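Fesiso Two-Arm Bench Kit: what I'd budget for before you order

Hi, I'm Hanna Jakubowski, and I look after bench kits here in the Pledville shop. If you've landed on this page you're probably somewhere between "we should get a pair of arms" and "who is going to sign for this," so I've tried to write down what I end up telling people on the phone anyway.

The kit is two arms, two parallel grippers with long fingers, the overhead rail, the controller and a box of cables. Everything bolts up with the hex keys included. The table is NOT included, and I say that in capitals since it's the number one surprise on delivery day.

What it suits

Light, fiddly stuff on a tabletop. Sorting, bin to bin moves, handing a part from one arm to the other, straps and webbing and cable ends. I'm a big fan of it for soft goods (two arms really do change what you can try with anything floppy!). If you're lifting castings all day, look at the Vovex line instead, and I'll happily quote you that.

Lead time

Kits ordered by the end of July ship in 6 weeks. After that we're waiting on the next batch of rail, so plan for 10. Spare fingers are on the shelf and go out the same day if you catch me before 2 p.m.

Where the money goes

The arms are the big line and you already know that. The smaller lines are where budgets go wrong, so please put these in from the start:

Fingers. They're a wear item. I'd buy two spare pairs per gripper with the kit, at $26 a pair, and you'll be glad of them by spring.

Bins. Cheap plastic ones are fine, but get a few colors and sizes and stick with them. Every time somebody swaps a bin for a taller one, somebody else spends an afternoon re-teaching positions.

Table and frame. Budget for something heavy. A wobbly table will make a good arm look bad. Tichý makes the extrusion frame I like best with this kit, and we can drill the rail plate to match for $192.

Cable management. Boring, I know – but leave slack for the full length of the rail and buy more clips than you think you need.

Your own time. Put down about a week of one person's attention for setup and first tests. Most people put down a day.

Straps and other floppy parts

I get asked about this more than anything else. With the long fingers you can keep a strap pinched in one gripper while the other arm reaches in from overhead, and there's still room between the two. Order the long fingers if your parts loop or curl; the short ones put the wrists too close together for my taste.
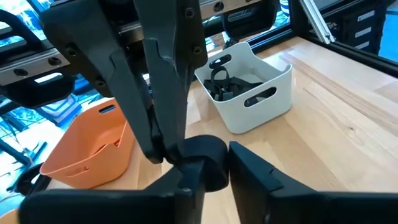 Before you ask for a quote

Measure your table, including how far it sits from the wall. Tell me what your parts are made of and send a handful if you can – I keep a drawer for them. Let me know whether you need the rail left or right fed. And if your purchasing people want the arms and the accessories on separate orders, say so up front and I'll split it, no trouble at all.

Returns

Unopened accessories can come back within 26 days. Arms that have been bolted down are a conversation, so call me first.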